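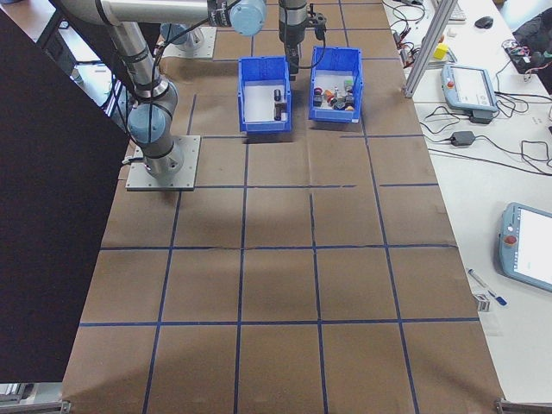 Figure 5-1. Taped table with both bins out and the gripper above the right-hand bin.

5. Teaching your first bin-to-bin move

This is the chapter where the arm starts learning from you, and we think it's the best part of the whole setup. You will show the robot how to pick up a part in one bin and let it go in the other. Once you have a good set of demonstrations saved, Skenulero can train on them overnight.

Before you start, finish Chapter 3 (mounting and cabling) and Chapter 4 (camera check). If you skipped the gripper zeroing at the end of Chapter 3, go back and do it now. Every demonstration you record depends on it.

5.1 What you need on the table

- Two open bins of the same size
- Parts small enough to fit between the fingers with room to spare
- The taped paper grid from Section 3.6
- Both teach pendants, powered on and within reach
- A pen and the log sheet from the back of this manual

Start with an easy part. Short cylinders are great for a first day: they are simple to grip and easy to tell apart from the bin floor. Mixed bins are a lot more fun, but the arm learns faster if your first session sticks to one kind of part.

Note: The grid is there for you. Skenulero does not read the tape, so small waves and gaps in the lines do no harm. Use the squares to put the bins back where they belong between sessions, and write the squares down on the log sheet. Call the row nearest the operator row 1.

5.2 Preparing the arm

1. Check that the emergency stop on each pendant is released.

2. On the pendant for the arm you are teaching, open Pallow and choose Teach, then Single Arm.

3. Park the second arm. Its status line should read PARKED before you go on.

4. Choose how you want to teach:

Hand Guide - you hold the wrist and move the arm yourself.
Remote - you steer from the lead handle and keep your hands off the arm.

5. Set the speed limit to 20 percent for Hand Guide or 33 percent for Remote. These are the defaults on a new install, but somebody may have changed them.

6. Tap Hold Position. The arm should stay put when you let go of it. If it sinks, stop and repeat the payload setting in Section 3.9.

CAUTION: Keep one person at the emergency stop the whole time the arm is live. The person guiding the wrist should not be the person at the stop.

CAUTION: In Hand Guide, keep your fingers off the gripper fingers and out of the gap between the upper link and the wrist. Hold the silver wrist body only.

5.3 Recording a demonstration by hand

Read this once all the way through, then try it with recording turned off. Two or three dry runs make a huge difference!

1. Move the arm to the start pose. Any pose works as long as the gripper is clear of both bins and the wrist camera can see at least part of one of them. Tap Save Start.

2. Tap Record. The pendant beeps twice.

3. Guide the gripper over the source bin. Take your time, but keep moving. Long pauses get learned too, and you will end up with an arm that stops to think in the same spot you did.

4. Point the fingers straight down and lower them over the part. Squeeze the grip button once to close.

5. Lift straight up until the part is well clear of the wall.

6. Carry the part across to the other bin.

7. Lower the gripper inside the walls and squeeze the grip button again to open. Please don't drop parts from high up. A part that bounces ends up in a different spot each time, and the log will be harder to read later.

8. Lift clear, go back to the start pose and tap Stop.

9. Tap Keep or Discard. Be generous with Discard on your first day.

Aim for 21 kept demonstrations in one direction before you train. Swap source and target after that and record 21 more. Shuffle the parts a little between takes, and let some of them end up near the walls and in the corners, as those are the picks the arm will find hardest.

5.4 Checking the wrist view

The wrist camera rides along with the gripper, so its picture looks strange the first few times you see it. The gripper hardware always takes up part of the view and everything else slides past behind it. You get used to it quickly, and after a session or two you'll be picking out bin walls at a glance.

1. Open one kept demonstration and tap Views, then Wrist.

2. Drag the slider through the whole take.

3. Check that the gripper hardware stays in the same place in the picture from start to finish. If it shifts, the camera bracket has come loose. Tighten it and record the set again.

4. Stop the slider at three or four points near the bins and look for blur on the nearby edges. Some softness on things very close to the lens is normal. Softness everywhere means the lens ring needs a turn.

5. Look for heavy shadows. A soft band of shadow on the table is fine. If the inside of a bin goes so dark that you can't pick out the parts, move your lamp.
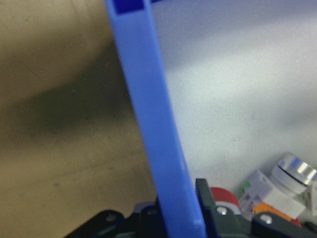
Figure 5-2. Wrist view. Gripper hardware along the bottom, mixed parts at lower right.

Tip from Kolbrún Kvaran, who wrote the first version of this chapter: play the take at double speed with the wrist view and the table view side by side. Jerky spots jump right out at you.

Note: The wrist view and the table view may show the same thing in quite different colors. There is no need to match them by hand. Skenulero treats each camera separately.

5.5 Teaching by remote control

Everything in 5.3 applies, with these changes.

1. Sit where you can see both bins without leaning. You can teach from the camera views alone, and we encourage you to try it one day, but your first remote session should be done with your own eyes on the table.

2. Pick up the lead handle and press the thumb switch to connect. The arm moves only while the switch is held down.

3. Run one empty pass over both bins before you record anything. The arm trails your hand by a small amount, and a pass without parts lets you get a feel for it.

4. If you run out of reach, let go of the thumb switch, bring your hand back to a comfortable spot and press again. This is called re-centering. Do it while the gripper is high up, never when it is down inside a bin.

5. Cross from one bin to the other a little higher than you think you need to. The near rim is the easiest thing to bump, in both directions.

CAUTION: If the fingers touch a rim, release the thumb switch at once. Do not try to push through. Raise the arm with the Up key on the pendant, then check that the bin is still on its squares.

Remote demonstrations usually come out slower than hand-guided ones. You can mix the two kinds in one training set as long as you tag them. Tap the tag field after Keep and choose H or R.

5.6 Rims, walls and the space between the bins

Most of the support mail Mackenzie Sawatzky answers on this chapter is about one short stretch of the move, where the gripper comes over the wall and starts down. A few things to try:

- Leave a finger's width between the bins so that each wall stands on its own.
- Start down only when both fingers are past the rim. Look from the side as well as from the front.
- Record 18 extra takes that begin right beside the rim, with the gripper low, and show the arm how to rise, shift over and go in cleanly. We call these recovery takes, and they are worth every minute.
- Vary which side you come from.

Run the trained move at the lowest speed first, with a hand on the stop, and watch this stretch closely.
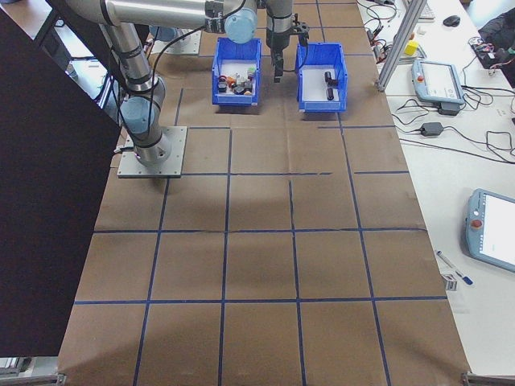

5.7 Saving and naming your set

1. Tap Sets, then New.

2. Name the set with the part, the direction and your initials, for example CYL-LR-MS. Left and right are always given from the operator's side of the table.

3. Tap Add Kept. Recovery takes go into the same set with the tag C.

4. Copy the bin squares from your log sheet into the Notes field.

5. Tap Close Set. A closed set can be copied but not changed.

6. Send the set to the training machine from the Vornley menu. If you start it in the late afternoon it will be ready to try the next morning.

Note: If the bins have been moved since the last session, start a new set even if the parts are the same. You can join sets later under Sets, Merge.

5.8 If something goes wrong

Arm feels heavy in Hand Guide: payload is set too high or too low. See Section 3.9.

Pendant shows NO START POSE: you tapped Record before Save Start. Discard and begin again at step 1 of 5.3.

Grip button does nothing: check that the second pendant is not holding control. Only one pendant can command a gripper at a time.

Cable catches on the base plate: park the arm, power down and re-route the cable with a wider loop as described in Section 3.4.

Take stops recording by itself: storage is full. Clear your discarded takes under Sets, Trash.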